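4. Lighting and ceiling checks

This section covers the Trimby workroom at the Lindholm building. Complete it before you bring in desks or shelving, while the floor is still clear enough for a ladder. Tube lights and ceiling brackets are listed in the Arnenthorpe parts sheet (revised 13/08/2022).

4.1 Before you start

1. Switch off the lighting circuit at the panel and hang the lockout tag.
2. Let the tubes cool for a few minutes.
3. Set the ladder on level floor. Do not stand it on the wooden steps.

Caution: The ceiling panels are thin corrugated metal. Never hang a fixture, hook or cable from a panel. All loads go on the beams.

4.2 Fitting the tube lights

1. Mark the bracket positions on the beam. Keep the first bracket 300 mm from the end of the beam and space the rest 900 mm apart.
2. Fit the brackets finger-tight, then check that they line up before you tighten them fully.
3. Lift the fixture into the brackets and close both clips. You should hear each one click.
4. Insert the tube and give it a quarter turn — do not force it.
5. Restore power and look at each tube from below. Replace any tube that flickers after 3 minutes.
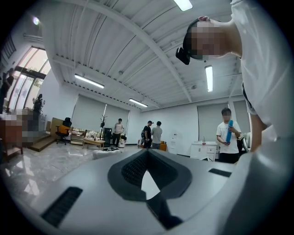 Daylight from the glass side of the room changes a lot between morning and late afternoon, so check the light level at desk height twice. Turn the tubes on, stand with your back to the windows, and look for shadows across the work surface. If your own shadow falls on the work, move the desk before you move a light.

4.3 Desks near the windows

1. Leave 600 mm clear in front of the glass doors at all times.
2. Turn screens side-on to the windows.
3. Keep the foot and the top of the steps free of boxes and cords.

Note: In January the low sun reaches farther into the room. Idex roller blinds can be screwed to the window frame, but they must not cover a door handle.

4.4 Cleaning

Wipe fixtures with a dry cloth, power off. Dust the ledges of the beams first or the dirt will end up on the tubes. Spent tubes go in the marked carton, never in the general trash.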